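Storamix Counter Top, Dark Grey
Sold by Jandton Home and Kitchen, Mitutlow

Item: Storamix straight counter top
Colour: dark grey, matt
Thickness: 39 mm
Lengths: 2 m or 3 m
Delivery: 17 working days from order

The Storamix counter top is made for kitchens, utility rooms and small shops where the surface is used every day. We have sold it since we opened the Mitutlow showroom and it remains our most ordered top. The dark grey colour goes well with white walls and also with most cabinet colours, so you do not need to change the whole room for it.

The surface has a fine matt finish. It does not reflect the lamps very much and small scratches from plates and cups are less easy to notice than on a shiny top. Please be aware that flour and dust can be noticed more on a dark colour, especially near a window. A quick wipe in the evening is enough for most homes. 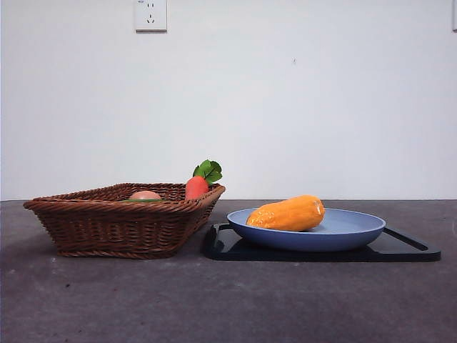
Wicker basket and light blue plate on a dark grey top.

Choosing the length

Measure along the wall at the height of the future top, not on the floor. In older houses the two measures can be different. If your wall is longer than 3 m you will need two pieces and a joining set, which is ordered separately. We advise to keep the joint away from the sink and the cooker.

For a corner kitchen, send us a simple drawing with all measures in millimetres. It can be made by hand. Lemlem Gebru in our showroom checks every drawing before we cut, and she will telephone you if something is not clear. Once a piece is cut to your measure we are not able to take it back.

Cutting and edges

Straight cuts are included in the price. Openings for sinks and hobs are charged per opening, and we need the paper template of the maker. The front edge is slightly rounded. Both short ends come with an edge strip in the same colour, already glued on one end and loose for the other, so that you can still make a small correction at home.

Fitting against the wall

Few walls are fully straight. Put the top in its place first without fixing and look at the line where it meets the wall. If there is a gap of more than 2 mm, you can plane the back edge a little or close it with the Sutcliffe sealing strip in white or grey. Paint the wall before you fit the top and let it dry well. Sockets should be placed by an electrician, who will know the right height above the surface.
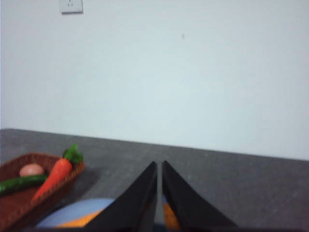
Dark grey top against a plain white wall.

Care

Clean with warm water, a soft cloth and a little washing-up liquid. Do not use steel wool, scouring powder or products with bleach. Hot pans must stand on a trivet. Standing water near a joint should be wiped away the same day.

Sutcliffe care oil is not suitable for this top. It is meant for solid wood and will leave a sticky layer.

Delivery and collection

We deliver to the ground floor only. The 3 m piece is heavy and does not fit in most lifts, therefore please check your staircase before ordering. Collection from our store in Mitutlow is free of charge. Bring a second person and blankets for the roof rack.

Colour samples can be borrowed at the desk.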